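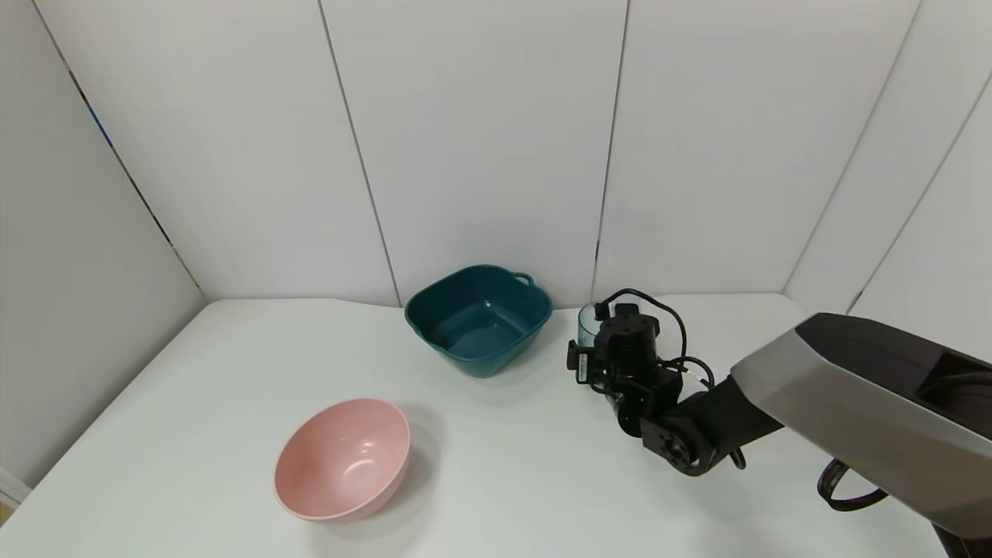 Taça cor-de-rosa e bacia quadrada sobre mesa branca.

Quem somos

A Kotell dedica-se à seleção e distribuição de utensílios domésticos de uso diário: taças, bacias, alguidares, escorredores e pequenos recipientes de arrumação. Fornecemos lojas de bairro, cantinas escolares e unidades de alojamento, a partir de um único armazém e com uma equipa permanente de 26 pessoas.

A empresa foi constituída por Sohail Sethi, que continua a exercer as funções de diretor-geral. O primeiro catálogo reunia quatro artigos, todos destinados à lavagem e à preparação de alimentos. O catálogo atual compreende cerca de 700 referências, organizadas por divisão da casa e por dimensão.

As nossas linhas

A linha Joltis reúne as peças de mesa e de preparação, em formas redondas e cores lisas, sem decoração. A linha Fastinska é composta por bacias e recipientes de lavagem, de planta quadrada ou retangular, com cantos arredondados. Alguns modelos dispõem de pega para suspensão - uma solicitação frequente dos clientes com cozinhas de dimensão reduzida.

As cores são revistas uma vez por ano, em março. As referências descontinuadas permanecem disponíveis para reposição enquanto houver existências, mediante consulta ao serviço comercial.

Avaliação dos artigos

Antes de integrar o catálogo, cada peça é observada na sala Lindqvist, junto aos nossos escritórios. Verificam-se o acabamento do rebordo, a estabilidade sobre superfície plana, a facilidade de empilhamento e a uniformidade da cor. No último exercício foram apreciadas 2.698 amostras, incluindo as repetições pedidas aos fabricantes. Os resultados são registados em ficha própria e podem ser consultados pelos clientes profissionais.

Atendimento

Os pedidos de catálogo, de amostras e de condições de revenda devem ser dirigidos ao serviço comercial através do formulário de contacto. As encomendas confirmadas até às 15h00 são preparadas no próprio dia útil. As visitas ao mostruário realizam-se por marcação prévia.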